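**Clerkar bench tray, yellow**

A bright yellow plastic tray for the small things that end up loose on a table: hand tools, pens, tape. The corners are rounded and the sides are raised. A partition inside makes a separate compartment, so you can keep one kind of item apart from the rest.
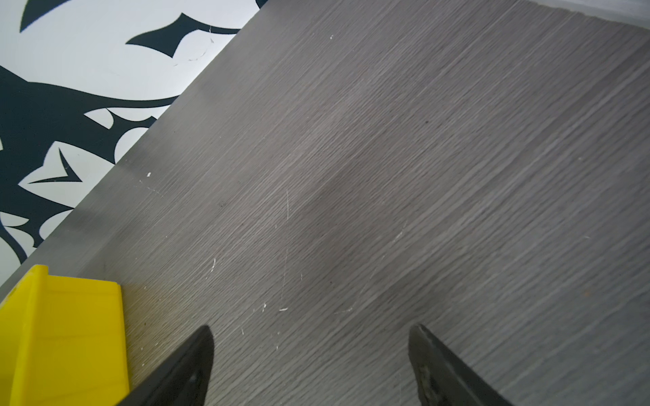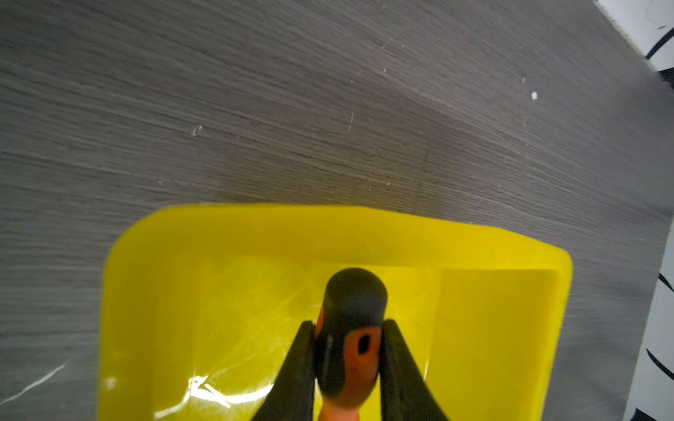 Item number 1059. Sold singly or in a carton of nine. The yellow is easy to find on a gray tabletop — we also make the tray in white, item number 909, at the same price.

Wipe clean with a damp cloth and mild soap. Do not put it in the dishwasher. Tabletops scratch, so lift the tray when you move it.

Orders of 33 or more ship from the Brotevov warehouse. Ask for Thenmozhi Bhat in sales.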